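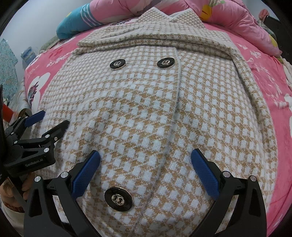
Figure 2. Demonstration with hand-held grippers on a checked coat with dark round buttons, laid out on a bed. The open fingers of one gripper stand on either side of the large button.

5 Collecting Demonstrations of Garment Handling

5.1 Setting and Operators

All demonstrations in the garment portion of Plorkis were recorded in furnished rooms. The decision followed from the pilot reported earlier, in which a policy trained only on a bare laboratory table failed to locate the collar of a garment once patterned bedding was placed under it. Operators were therefore instructed to leave the bedding as they found it and to clear only the area needed to lay the garment out. Printed sheets, bunched comforters and pillows remained in view during recording, as they would in any household where a robot might later be asked to perform the task.

Five operators took part. Each received instruction in the use of the hand-held grippers and practiced on a cotton shirt before handling heavier items. The practice recordings are not included in the released data. Operators worked standing at the side of the bed and were permitted to change their footing between motions but were asked not to walk while a gripper was closed on fabric, as the pose estimate was found to degrade when arm and body moved together.

Two methods of demonstration were compared. In the first, the operator held a gripper in each hand and carried out the task directly on the garment, with cameras mounted on the grippers. In the second, the operator drove a two-armed robot by remote control through the Platar interface, watching the work on a monitor. The same garments and the same written task instructions were used in both conditions. Recording in the remote condition began in September and was limited to the Chiang site, where the robot was installed; the hand-held condition covered every site in the study.

5.2 The Coat Task

Knit and woven coats were the most demanding items in the set. The fabric is thick enough that a fold tends to spring back when released, and a long pile hides the position of the edge from a camera placed close to it. Large buttons add a further difficulty. A finger pad that comes down on a button rather than beside it loses contact with the cloth, and the resulting slip is easily mistaken in the recording for a deliberate release.

The instruction given to operators divided the task into stages. The garment was first laid flat with the front facing up and the hem toward the operator. The upper portion was then adjusted so that the collar and lapels lay in order. The front panels were brought together along their overlap, and the sides were folded inward before the lower part was raised toward the collar. Operators were free to choose their own grasp points within each stage. Earlier work within our group had prescribed these points, and the demonstrations obtained in that way were uniform to the extent that the learned policy could not recover when a grasp was missed. 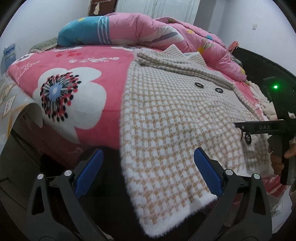 A recurring question during collection was how closely the operator should imitate the limits of the robot. A person holding a gripper can turn the wrist through angles that the arm cannot reach and can pull on cloth with considerably more force. We adopted a moderate rule. Operators were told to keep the fingers pointed away from the body, to avoid crossing one gripper over the other, and to make each approach at a steady pace. No limit was placed on force during recording. Episodes in which the recovered path could not be carried out by the arm were removed afterward by an automatic check, described in Section 5.3.

Corrections were kept. When an operator closed the fingers and came away with no fabric, the instruction was to open them, back off slightly and try again without stopping the recording. Several operators initially found this uncomfortable and asked to restart the episode. After the first sessions the reviewer, Nermin Ekinci, prepared a short written note explaining that a missed grasp followed by a successful one was useful material, and requests to restart became less frequent.

5.3 Filtering and Annotation

A total of 600 coat episodes were recorded across both conditions. Each was passed through the reachability check and then viewed in full by a reviewer, who marked the beginning and end of every stage. Episodes were rejected if tracking was lost on either gripper, if the garment left the bed, or if the final stage was not completed. After filtering, 500 episodes remained. The annotation guide used for this work is the version dated 12/2/23 and is distributed with the data.

Losses were uneven between the two conditions. In the hand-held condition, the most common cause of rejection was failed tracking, generally when one gripper passed close in front of the camera on the other. Remote episodes were rarely lost in this way, but a larger share ended before the final fold. Operators attributed this to fatigue and to the difficulty of judging from the monitor whether both layers of a thick fabric had been taken up by the fingers. Several reported that they had relied on the movement of the pattern in the cloth as a sign that the grasp had held.

The stage markings required some interpretation. Adjustment of the collar frequently continued after the front panels had been brought together, and an operator would return to it with one gripper while the other remained near the buttons. Where two stages overlapped, the reviewer assigned the later stage to the period of overlap and recorded the earlier one in a secondary field. Users who require strictly separate stages may discard the secondary field without affecting the timing of the remaining labels.

5.4 Use in Training

The filtered episodes were used to train Garo, the two-arm policy evaluated in Section 6. Images from both gripper cameras were supplied at each step together with the relative pose of the two grippers and the opening of the fingers. Room-mounted cameras were not used as input in either condition. Remote demonstrations were converted to the same representation, with the monitor views discarded, so that a single network could be trained on either source or on the two combined.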